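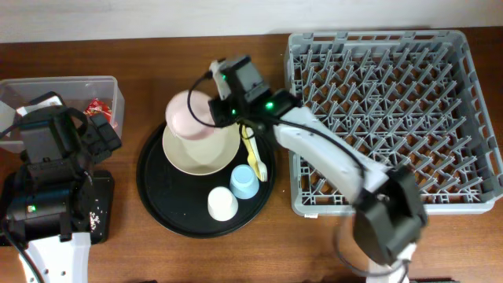 Ticket: Right arm pauses before closing on cups, left arm fine
Component: Onda grasp planner
Reported by: Jisteo bench team
Opened: 17/11/2022
Status: Fixed in branch, waiting on merge

Hello all, and thank you for the quick help with the calibration tool last time, it made our lives a lot easier!

We've been running the table clearing task with the new planner build and the right arm has started hesitating. It comes down over a cup nicely, gets the gripper where we'd want it, and then sits there for up to 4 seconds before the close command goes out. It's worst with a cup lying on its side on a plate. Upright and upside-down cups go through with hardly any delay – forks too, to my surprise.

What we tried first: restarting the Mimari bridge (no change), swapping the perception model back to the April one (no change), and lowering the planner rate from 30 Hz to 10 (worse, so please don't do that).

Reply from Onda support:
Thanks for such a thorough write-up, and for the logs. The pose estimate for a tipped cup keeps flipping between two orientations, and each flip cancels the pending close and asks for a fresh plan. Could you set pose_hold_ms to 200 and run the Magalhães replay set again?

Reply from Jisteo:
Done, and what a difference. The close goes out right away now, and the replay set passes on both arms. One small leftover – the log still prints "replan requested" on every flip, even when the hold swallows it. It's harmless, but it had me chasing my tail for a while this morning, so maybe it could drop to debug level before the merge?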